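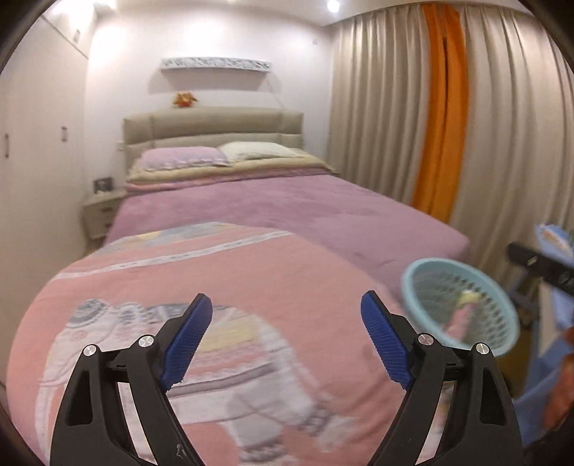
4. Faire le lit et poser la couverture

Le guide Dotari promet un lit impeccable en 3 minutes. Comptez-en 5, et encore, si le couvre-lit n'a pas glissé pendant la nuit.

4.1 Secouez le couvre-lit pelucheux et étalez-le sur tout le matelas. Laissez-le retomber sur les côtés.

4.2 Lissez du plat de la main, toujours dans le même sens. Les traces plus foncées viennent du poil couché dans l'autre sens. Le fabricant parle d'un velours « autolissant » ; je n'ai rien constaté de tel.

4.3 Étendez la couverture rose à l'éléphant au pied du lit, motif vers le haut.

4.4 Tirez sur les coins pour effacer les plis. Il en restera.

Note : la notice Plakitz recommande de border la couverture sous le matelas. Essayé en août, abandonné au bout d'une semaine : le couvre-lit fait des bosses dessous.

Attention : pas de fer chaud sur le motif imprimé, même avec une pattemouille, quoi qu'en dise l'étiquette. Pas de brosse dure sur la peluche non plus.

4.5 Pour le lavage, séparez les deux pièces. L'essorage à 400 tours suffit pour la couverture. Le programme « spécial peluche » dure bien plus longtemps et je cherche encore la différence.

Pour le rangement d'été, voir la section 5.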